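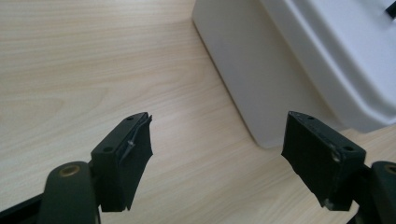 Open jaws on the Pirkon hand gripper, padding due for a trim

3 min read · 4 comments · 26 shares

Subject: Re: [drinholm-robotics] Pads, pads, pads

Hello all,

What a good session that was! I meant to write two lines about the pads and it has grown, so get a cup of tea first. I've quoted the message from the list underneath my sign-off for anyone who missed it.

Short answer to the padding question: yes, please go ahead and recut them. The inner faces are getting properly ragged along the lower edge now, on both fingers, and I'd love us to have a neat set before we start on the small parts. Cut them a touch oversize, stick them down, then trim flush with a fresh blade. Last term we trimmed first and stuck second, and every pad came out a slightly different shape (mine were the worst, I admit it freely). Please do left and right from the same strip, so that both sides wear alike.

The fingers themselves I would leave alone. The printed tips have picked up a few pale scuffs but the plastic is sound, and the two holes in the top of each one still take the screws without any wobble. If somebody is itching to redesign them, wonderful, bring a drawing! I'd only ask that the hole spacing stays as it is — we have a whole tray of spare plates that fit it, and I'm fond of that tray.

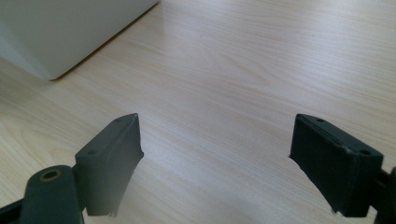
Now, the Bukhari task. We have until the end of April to get our 70 practice grasps done and written up, and I think we can do it comfortably if each pair takes a turn every session. Start with the jaws wide open, come down slowly over the part, close, lift, count to three, put it back. Then open fully again before you move away. The pairs who skipped that last bit kept knocking the part sideways on the next go, and you could hear the groans from the corridor.

We have 26 of the 70 in the book already, which is far better than I'd dared hope. A few entries have no initials beside them. If you recognise your handwriting, please own up so we can finish the rows properly. A failed grasp counts as an entry too, and I'd be delighted to see more of them described in full, with what slipped and which way it went. The report marks reward that sort of detail, and frankly they are the most fun to read.

On the pivots: the brass bushings want a wipe with a dry cloth at the end of the evening, and no oil. I know the old Zirkon arm needed oiling every time you so much as looked at it, but Pirkon is a different beast and oil only gathers fluff.

Things I'd like people to bring next time:

- a sharp craft knife and a steel rule, if you have your own
- any offcuts of thin rubber or felt, dark or light, I don't mind
- your half of the write-up, even if it is only notes

We begin at 6 as usual, and I'll have the room open a bit before that for anyone who wants to get cutting. New faces are very welcome, so do pass this on to the first years. They don't need any experience, and there is always a turn going spare on the gripper.

See you there,
Drinholm Robotics Club list

> Hi everyone,
>
> Quick one about Pirkon. The pads on the fingers are
> looking tatty and the bottom edges are fraying. Should
> we recut them now or wait until the Bukhari grasps are
> finished? I don't want to change the grip halfway
> through if it spoils our results.
>
> Also, does anyone know if the pivots need oil, the way
> Zirkon's did? I've got 3 or 4 free evenings this month
> and I'm happy to do the cutting if someone shows me how.
>
> Thanks!

PS. Good point about changing the grip halfway. Draw a line across the page in the book when the new pads go on, write "new pads" beside it, and we'll compare the two halves in the report.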